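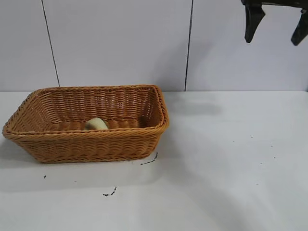 31 de janeiro de 2018

Post rápido que já estou atrasada. Semana de arrumar a cozinha, finalmente. Comecei pela mesa, que era onde tudo ia parar: chaves, contas, elásticos, três canetas sem tampa. Tudo fora. Ficou só o cesto.

O cesto é da Stitness, o retangular, cor de mel, com a borda trançada mais grossa. 60 reais na promoção. Andei em dúvida entre ele e um da Brudura que era maior mas o trançado me pareceu muito aberto, migalha passa toda. Este é fechadinho. Cantos arredondados também, coisa que o meu quadril agradece quando ponho na ponta do balcão.

Regra nova da casa: no cesto só entra comida. Nada de correio!! O Kenta já perguntou se carregador conta. Não conta.

A mesa branca, bom... mostra tudo. Cada risquinho preto. Passei pano, passei bicarbonato, uns saíram, outros vão morar ali pra sempre. O Takumi jura que esponja mágica resolve, vou tentar no fim de semana e depois conto. Se alguem tiver dica pra superfície branca fosca, deixa nos comentários, por favor, mas nada com cloro que eu espirro a tarde inteira.

Falta ainda: gaveta dos talheres, prateleira de cima (medo), os potes sem tampa. São quase 40 potes. Como??

Ah, e quem pediu a receita do bolo de fubá, tá no rascunho desde julho, juro que sai. Falta só acertar o tempo de forno, que o meu queima embaixo e ai não dá pra confiar.

Fui, bjs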